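Planning and Budgeting for Equipment
Handout 2: Costing a two-arm workcell for packing tasks

Keep this handout with your worksheet. The first part covers how to write down what you want the equipment to do. The second part covers what it costs to buy, fit and run. The exercise at the end is to be handed in on paper or uploaded as a single file.

1. Start with the task

Most weak purchase requests begin with a product. Somebody has seen an arm in a catalogue, likes the reach figure and works backwards. By the time the request gets to the person who signs it, there is no way to tell whether a cheaper arm would have done the same work.

Write the task first, in one paragraph, in words a person outside the department could follow. Name the objects. Say what state they start in and what state they should finish in. For the work in this unit the task is handling a bag and the things that go in it: small rigid cases, soft pouches, chargers and the bag itself. Each of these puts a different demand on the gripper, and the demands should be listed separately in the request.

Rigid items are the easiest to specify. You need the width across the part you intend to grip, the weight, and some idea of how slippery the surface is. A first aid kit in a plastic case has a lip that the fingers can get hold of, but the whole case may be wider than the gripper can open. Measure before you write anything down.

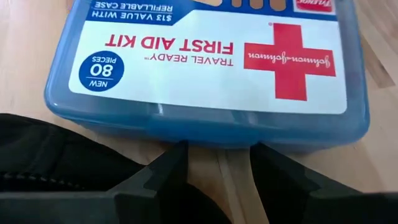 Pulside, July 26, 2026

The notes in this section replace the ones given out with the first version of the handout. If you have the old set, cross out the table of gripper openings, as it mixed up inside and outside measurements.

For each object on your list, record the following:

Longest side, in millimetres
Width at the place you would grip it
Weight with contents
Surface (smooth, textured, fabric, mesh)
Does it hold its shape when lifted? Yes or no
Does it have to be opened or closed as part of the task? Yes or no

The last two questions affect the price more than the others. An object that holds its shape and stays shut can usually be handled by one arm. If you answer no to the first or yes to the second, assume for budgeting purposes that you need two arms, one to hold and one to work. You can revise this later if a trial shows otherwise, but it is much easier to give money back than to ask for a second arm halfway through the year.

2. Soft goods

Fabric and mesh items need their own line in the plan. They take longer to set up, they wear the fingertips, and the position of an item is different every time it is put down. A pouch with a zip is a good test piece because it has a flexible body and a stiffer edge, and the edge is normally what the gripper will take hold of.

Ask the supplier three things in writing. What is the smallest thickness the fingers can hold when fully closed? Can the fingertips be changed by the user, and with what tool? What does a replacement pair cost, and is it kept in stock? The Entili sales sheet answers the first and is silent on the others. Jeltari will answer all of them if you email, but allow time for a reply.

Also budget for the test objects themselves. They get worn and stretched, and they go missing. Buy at least 2 of everything and keep one set aside unused so that you can compare.

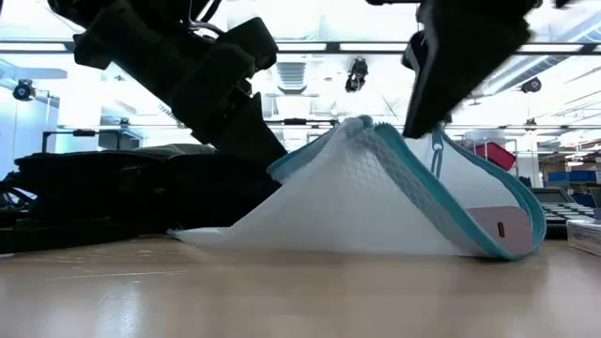 The usual mistake at this stage is to leave out cameras and their supports. A request that lists two arms, a table and a computer will be approved and will then sit idle until the rest is found from another budget. Cameras need brackets, brackets need something solid to be fixed to, and cables need to get from there to the computer without crossing a walkway. If the fixing is overhead, find out who is allowed to drill or clamp to the structure and whether there is a charge for it. In many buildings the work has to be done by the estates department and is billed by the hour.

Lighting comes under the same heading. Existing ceiling lights may be good enough, but a glossy tabletop can give reflections, and a diffuser or a matt covering is a small cost if it is in the plan from the start.

3. Setting out the budget

Use five headings. Do not add a sixth called "miscellaneous". It will be struck out.

Capital equipment. Arms, grippers, controllers, cameras and the main computer.

Structure. Table, frame, brackets, clamps, fixings, floor marking. Include delivery if the table comes assembled. A rigid frame on top of the table costs more than bolting the arms straight to the wood, but it lets you move the arms without making new holes and it keeps the distance between them fixed.

Consumables and test objects. Fingertips, tape, cable ties, spare cables, bags, pouches, cases and whatever else is being handled.

Staff time. Assembly, calibration, training, and the hours of the people who will operate it. This is the heading most often set too low. For a first workcell, allow 14 working days from delivery to the first usable session.

Running costs. Maintenance, software licences, storage for recorded data, insurance if your site asks for it.

Worked figure for the consumables heading. The Tirnelo course workcell was given 1,088 pounds for its first year under this heading. The money went mainly on fingertips and cables, and the bags and pouches took a smaller share. The plan had assumed it would be the other way round. When you fill in your own worksheet, put cables on a line by themselves and include spares for each length you use.

4. Floor space

Draw the table to scale on squared paper and mark how far each arm can reach in every direction, including backwards. Then mark where the operator stands, where the computer goes and where anything waiting to be used will be kept. Leave room to get to the back of the table. Equipment that can only be reached from the front has to be moved every time a cable works loose, and moving it means calibrating again.

Tape on the floor is cheap and useful. Lay it before the table arrives, walk round it, and adjust it. Check that the cable routes stay inside the marked area or go overhead. Where a cable does have to cross the floor, cost a proper cover.

Small storage should be on the drawing too. Drawers and boxes tend to end up next to the table whether or not they were planned, so give them a place outside the reach of the arms.
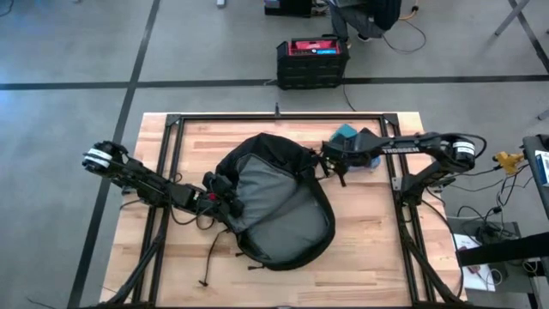
A large bag takes up more of the table than its outside measurements suggest. It has to be laid down, opened and held open, and the straps spread out. When you work out the size of the tabletop, measure your largest object in its opened state and add a clear margin on each side where smaller items can be put down. Then check that both grippers can reach both edges of the opening. If they cannot, you will need a narrower spacing between the arms or a longer arm, and the longer arm is the expensive answer.

5. Comparing quotes

Get three quotes where the rules of your site require it, and two in any other case. Put them in one table with the same headings for each. Suppliers include different things in the headline price, and the table is the only way to see it. Look for:

Are the grippers included, or sold separately?
Are power supplies and cables included, and how long are the cables?
Is the price with or without VAT?
How long is the warranty, and who pays carriage on a return?
Is there a charge for the software after the first year?
What is the lead time, and from what date is it counted?

If the lead time would bring delivery into December, ask for a firm date and find out who will be on site to sign for it. A pallet left in a loading bay over the holidays is your problem once it has been delivered.

6. Lease, buy or build

Leasing suits a short project where the task is already well understood. Buying suits a workcell that will be used by more than one group. Building from parts can lower the capital figure, but the saving moves into staff time and should be shown there at its full cost. A plan that shows a home-built frame with no hours against it will be returned for correction.

Second-hand arms are allowed under our rules if the seller can provide a service record. Add the price of a new set of fingertips and one replacement servo to the quoted figure before you compare it with the others.

Exercise

Choose one handling task from your own workplace or from the list in Handout 1. Write the task paragraph, complete the object record for every item in it, and draw the floor plan. Fill in the five budget headings with real prices and give the source of each price. Where you have had to estimate, write "est." beside the figure and say in one sentence how you arrived at it.

Length: no more than four sides, not counting the drawing. Bring a copy of the drawing to the next session, as we will be swapping plans and checking each other's reach measurements.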